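Bemuvwood grasp kit – anyone else running it?

torquewrench_tam
Got the Bemuvwood pick and place kit (software plus the fingertip set) going on our Omron arm and wanted to compare notes before the trial ends in July. It cost us $223 for the trial seat, tips included. Setup took most of a Saturday, mainly me fighting the calibration page. I've been throwing a pile of junk at it: cups, balls, blocks, a ladle, a stuffed animal, whatever was in the bin.
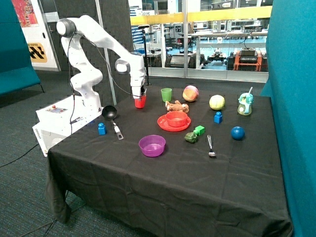 Red cup in the gripper, everything else still waiting its turn

Cups are great! Out of 28 tries on cups I had 2 misses, and I'll take that any day. The fork is another story – it just slides the thing along the cloth.

pellet_grill_joe
Is that black cloth part of the kit or yours? And it's all wrinkled, lol. I'd iron it before blaming the software for the fork.

torquewrench_tam
Mine. I'll try it flat, but my kitchen isn't flat either so I kind of want it to cope.

nightshift_ro
Gonna disagree on the price. We had the Purard package before this one and it did cups fine too, for less. Cups are the easy part. What does it do with that bowl sitting on the red plate? Purard always grabbed both or neither.

torquewrench_tam
Bowl first if you label it, both if you don't. So you do have to label. Took me over 8 examples before it stopped going for the plate rim.

pellet_grill_joe
See, that's a dealbreaker for me. Their page says no labeling.

nightshift_ro
It says no labeling for "common single items." Read the small print. Not defending them, I still think it's overpriced.

mudflap77
Has anybody gotten the Sadov tips to fit? The stock ones wore out on me pretty fast and I don't feel like reordering.

torquewrench_tam
Haven't tried, mine still look ok. Will post again once I've done the fork with the cloth pulled tight.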